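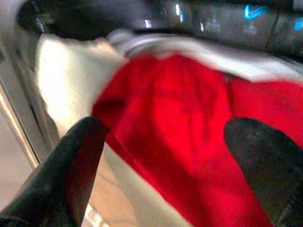
Red fabric with white trim.

Bring Back the Boring Commentary Track

I bought a disc last March that I'd been wanting for years, a little harbor thriller called Bamport that came and went in theaters before most people had noticed it. The new transfer is gorgeous. You can see the salt on the windows! I watched it once, loved it all over again, made some tea and went to the menu to put on the commentary, the way I always have, and the menu had two things on it. Play, and Scenes.

I've been grumpy ever since, so you're all getting an essay.

I know that commentary tracks were always a minority interest. I've lived with people who thought I was out of my mind for watching a movie and then right away watching the same movie again with strangers talking over it. But there was a stretch when you could pick almost any disc off the shelf, even a dopey comedy, and find a couple of hours of the director and the editor and maybe one actor who'd clearly come straight from lunch, all sitting in a room and remembering things. Where the rain machine broke. Which wall was painted. Why that one shot goes on so long (they ran out of money for the next one, it's always that).

And I want the boring ones back. Anybody can enjoy a great commentary. My favorite is for a movie called Trodstead, and long parts of it are just a cinematographer saying "this was a cold morning" and then nothing for a while. You hear a chair creak. Then out of nowhere comes a ten-minute story about trying to light a barn with the sun going down and a rented generator that kept quitting, and I have never looked at a barn in a movie the same way again. You don't get to that story without the cold mornings. Nobody would put the cold mornings in a featurette.

The featurette is what we get these days, when we get anything. It runs maybe eight minutes, it has that thumpy music under it, and everybody in it says that everybody else was amazing to work with. It was cut together before the movie came out, by people whose job was to sell tickets, so of course there's nothing in it about what went wrong. I don't blame them for doing their job. I just don't want to pay 30 dollars for an ad for the thing I've already bought.

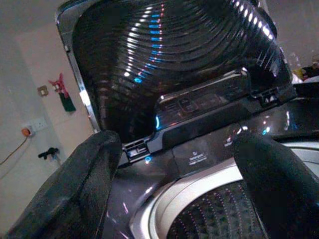 The usual answer is that nobody buys discs anymore, so there's no money to sit people down and record them. I half buy that. Booking a studio costs something, and so does getting a busy director to show up. But look at the small labels. Warnalix put out a box of three old swamp monster pictures, about 800 copies, and every movie in it has a full track. One of them is a script supervisor on her own for the whole running time, reading out of her notes from the shoot, and it's wonderful. If a label that size can manage it for a rubber alligator, a studio with its own recording stages can manage it for last summer's big hit.

The other answer I hear is podcasts. There are plenty of good movie podcasts, and I listen to them while I drive. They're a different animal, though. A guest on a podcast tells the three stories they always tell, and tells them well, because they've had practice. Put that same person in front of the movie with the picture running and they get ambushed. They see a lamp and remember a fight about the lamp. They go quiet at a scene and you can tell there's something there that they've decided to keep to themselves, and that's interesting too.

I should admit I'm not neutral. I have 52 discs on the shelf by the TV that I keep only for the tracks, and some of the movies are pretty bad. There's a courtroom drama called Keane that I wouldn't wish on anyone with the regular audio on. With the commentary it's the best class on editing I ever took, two people who know they've made a dud, going through it reel by reel and being very decent about it. I've probably played it more than movies I'd call masterpieces.

What bugs me most is the timing. The people who made the movies I grew up on are getting older, and a lot of what they know has never been written down anywhere. You can scan the negative again in twenty years if you have to, and it'll probably look even better by then. The script supervisor with her notes is another matter. So if some label wants to skip the slipcover and the art cards and the little folded poster, and spend that money on a microphone and a pot of coffee, I'll preorder the day it goes up. I'd take a plain case with a paper sleeve.

I did go back and watch Bamport a second time, by the way, with the sound down, and tried to work out for myself how they got that shot off the ferry. I still have no idea.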